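# Getting Everything Off the Table: Packing and Sorting Mixed Household Items

Project report, second-year design unit
Submitted August 25, 2022

## 1. What we set out to do

Our group wanted to know why clearing a table takes so long when everything on it is small. The original proposal had a grander title and promised to "reconsider domestic storage". Our marker wrote "which bit?" in the margin, and we settled on tables.

The brief became: take a surface covered in unrelated household things, sort them into groups, and get them into storage tubs with the least fuss. We ran 15 sessions through July in the Ankrah Building, in a room with good tables and one working power point.

## 2. Items and surface

We drew on a pool of ordinary objects brought from home or bought cheaply: cardboard packaging, drink bottles, bowls, soft toys, and a quantity of pens that grew without anyone admitting to it. A different mix went out each time. The tubs were the medium size from Valtell, chosen for being on special.

The table covering caused more argument than any other decision. Bare tabletop was noisy and things slid on it. A bedsheet bunched up. We ended up with crushed velvet in pale pink, which holds a bowl in place nicely and shows every crumb. It also made the whole exercise look like a jewellery counter that had fallen on hard times.

## 3. Sorting rules

We started with sorting by material, on the theory that it would be quick. It was quick for steel and hopeless for everything else. A plush toy is fabric outside and who knows what inside, and a bottle with a paper label led to a discussion that outlasted the session.

Sorting by shape went better. Our final version had 3 groups:

- **Boxes:** anything with flat sides, packed first along the wall of the tub
- **Rounds:** bowls, bottles, cups, packed in the middle
- **Squashables:** soft toys and cloths, used to fill whatever gaps were left

The squashables turned out to be the heroes of the project. A toy chick has no corners and no objections.

## 4. The trouble with boxes

Cardboard boxes should have been the easy group. Closed ones were. Open ones have flaps, and a flap will catch on the rim of the tub, the neighbouring box, or a sleeve. Tilting a box on the way over helped it clear whatever was behind it, but an open end then pointed at the ceiling with its flap out like a tongue.

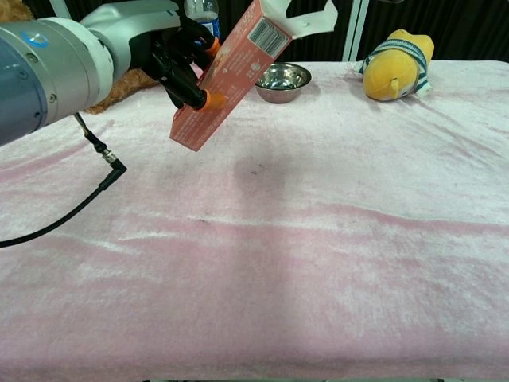 *Figure 1. Salmon-pink box held at a tilt over the velvet, top flap open. Steel bowl and yellow plush toy to the right.*

We tried tucking flaps in beforehand, which added a step, and taping them down, which added a step and a hunt for the end of the tape. Tucking won. On later sessions we tucked every flap before anything else moved, and the boxes went in with much less swearing.

Print on the packaging gave us a small bonus. If the barcode side always faced the same way, it was easier to tell at a glance which boxes had been dealt with. We'd like to claim we planned this.

## 5. Results

Across all sessions we logged 1077 item moves in Clikia, the free spreadsheet tool the unit recommends. Of those, 445 were boxes. Box moves needed a second go more often than either other group, mostly on account of flaps. Rounds came next, with bowls behaving well and bottles tending to tip over in a half-full tub.

Leaving the squashables until last made the biggest difference to how neatly a tub closed. Packing them first, as one of us insisted on for a week, gave us a springy base and a lid that wouldn't sit flat.

## 6. Limitations

Our idea of a messy table was fairly tidy. We had no cords to untangle in the sorted pool, no food, and nothing anyone was emotionally attached to apart from the toys. We also knew the rules by heart after the first few sessions, so the method still needs trying on people who don't.

The Hernex shelving we'd booked for stacking the full tubs never arrived, so the stacking section of the proposal has been left out. The tubs are under the window if anyone needs them.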